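Verier Mill open day, or how I came home with four yards of cotton I don't need

I'd been wanting to get into the Verier mill for ages, ever since my neighbor Zerrin Işık started bringing me remnants from their shop, so when she told me they were opening the print floor to visitors one Wednesday in February I said yes before she'd finished the sentence. We took the early bus, got off a stop too soon and walked the rest along the canal with the wind in our faces. Worth it!

The tour started at 11 in the old loading bay with coffee (weak) and poppy seed rolls (very good, I had 2). Our guide was Emmett Hutchins, who has worked in the color kitchen most of his life and talks fast, so stand near the front if you go. He took us straight in there, and oh, the smell. A bit like wet chalk and a bit like vinegar. They mix the print pastes in big tubs and test every batch on a strip of cotton, and the strips get pinned up in rows with pencil notes next to them. I could have stayed in that room all morning just reading the notes. One of them said "too much like soup."
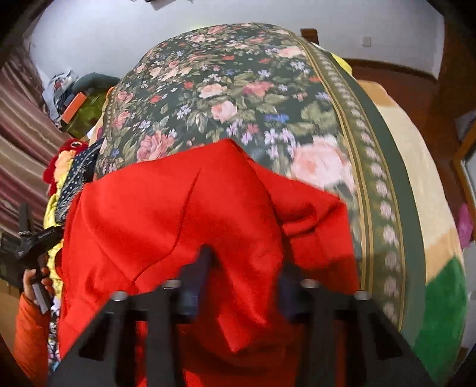 Florals are still what the mill sells most of, and Emmett says the dark grounds outsell the pale ones every winter. I've always wondered how they keep all those little flowers from turning to mud on a strong background color, so I asked. He explained that each color needs its own screen, and everything has to line up, or you get a white sliver down one side of every petal. A quilt like the one with the pink and salmon roses on dark green is a lot of screens, and then you've got a border with its chain of pale blossoms to worry about too. I'll be looking at bedding differently from now on, I can tell you.

The printing itself was louder than I expected. We got earplugs and stood behind a yellow line while Ksawery Pawlak ran a length of blue stripe called Sönmez, which is going to be in the spring range. He stopped the table once to wipe down a screen and the whole room went quiet and somebody behind me sneezed, and everyone laughed much harder than it deserved.

After that came the steaming room (hot, we didn't linger) and then the part Zerrin had really come for, the archive. It's up 3 flights of stairs with no elevator, so keep that in mind if your knees are like mine. Eylül Aydoğan looks after the pattern books and she let us turn the pages ourselves with clean hands. My favorite was a page of tiny cherries called Jinel that they stopped printing years ago. I asked if it might come back and she said to write to the office and nag, so I have.

Lunch was soup and bread in the canteen, and then the shop, where I lost all self-control. Seconds are sold by weight and the good stuff is at the back under the window, so skip the front tables. Zerrin bought lining. I bought lining too and then a plum-colored twill, and I have no idea what it's for. Maybe a jacket?

They're doing another open day after the summer break. Book early, bring a bag and wear flat shoes.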